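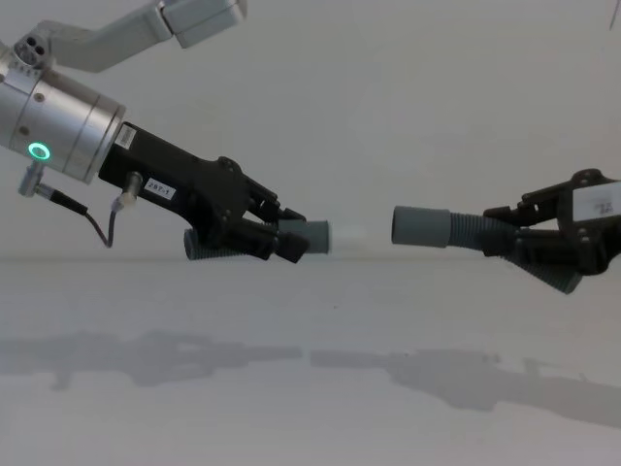

## Grey parts, open ends

The person who runs the fitting bench at Drendano has agreed to talk on the condition that I leave out the name and the coffee. The subject is cylinders.

"People want me to say it's fascinating," the bench lead told me. "It's a grey part with a hole in the end, and another grey part with a hole in the end. You point them at each other. I've been doing this for 10 years and I still like the gap."

The gap?

"Before they meet. Everyone's an optimist at the gap."

The table is pale, close to white, and the wall is a light grey. I asked who picked the decor. "Conier did the room in October. They brought 3 samples and I couldn't tell them apart. Drop something black on it, though, and you'll find it by lunch."

Lunch, for the record, is at eight minutes past twelve, for reasons that predate everyone on the shift.

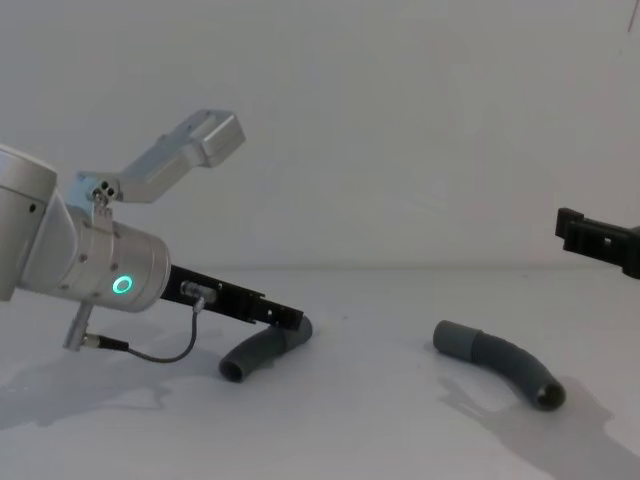 ## On keeping a table clear

The rule at the bench is that nothing stays out unless somebody is using it. I asked how that was going.

"My desk at home is a landfill," the bench lead said. "Here I'm a monk. A visitor from Trirkovar once set a sandwich down and I moved it 3 times."

Did the visitor notice?

"The third time."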